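To: the Imel list
From: Olga Veloso
Subject: Re: [imel] How many goes is enough for the bottle crate?
Time: 16:40

Hello all, and thank you for being so patient with me through November, when I answered hardly anything at all.

Macedo wrote:
> We are trying to teach our policy to move bottles into a crate from the
> simulator alone. Is 1000 demonstrations a sensible target, or are we
> fooling ourselves? And do you keep the clumsy ones?
>
> Also, do you always start from the same crate layout?

I can only speak for our own set, but I'm very glad to do so at length! We have 3437 episodes saved at present, all driven by people by hand in the simulator, and I would say the first 1000 taught us mostly what we had been doing badly. We had one crate angle and one order of filling, and the policy learned them both beautifully and nothing else. So no, please don't always start from the same layout. Turn the crate, change which compartments are taken, mix the cap colours.
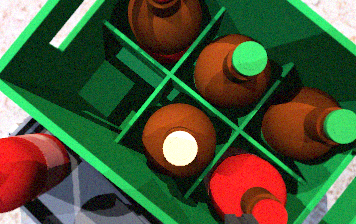

View over the crate with five bottles in and one compartment still free.

On the clumsy ones, my feeling has softened over the years. If the operator drifts over the divider, stops, and comes back, I keep it, because the policy will certainly drift too and it may as well see how one recovers. What I do throw out is any episode where the operator has plainly gone off to think about something else (we had 19 of those from a single long afternoon, and I'm afraid most were mine).
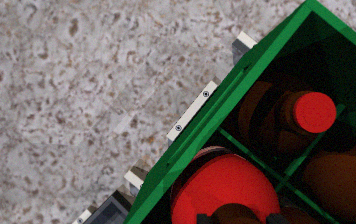 Do look at your views before you record very much. The wrist view is lovely for the last little stretch, but a bottle held in the fingers can hide a good deal of what lies under it, and we didn't notice until we had trained twice. We now save a fixed view alongside it, and the Kodgate exporter keeps the two in step if you set the same rate for both. If you don't, it says nothing and quietly drops every so often, so check the lengths match.

> Did you randomise the table surface?

Only lately. The speckled stone was simply the default in Zistotel and we left it alone for far too long. There are nine surfaces in the newer batches, and the shadows shift as well, which I suspect matters more, given how dark it gets between the dividers.

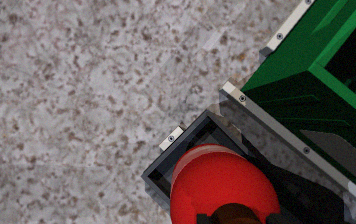
One more thing, while I have the kettle on. Write down who drove each episode. You needn't publish it, a letter or a number will do, but people have quite different habits with the approach, and when the policy starts doing something odd it is a great comfort to be able to look up where it might have picked that up.

I'm happy to share our recording checklist if anyone would like it. It is rather scruffy, and two of the steps are in the wrong order, but write to me off the list and I'll send it over this evening.

Warm wishes,
Olga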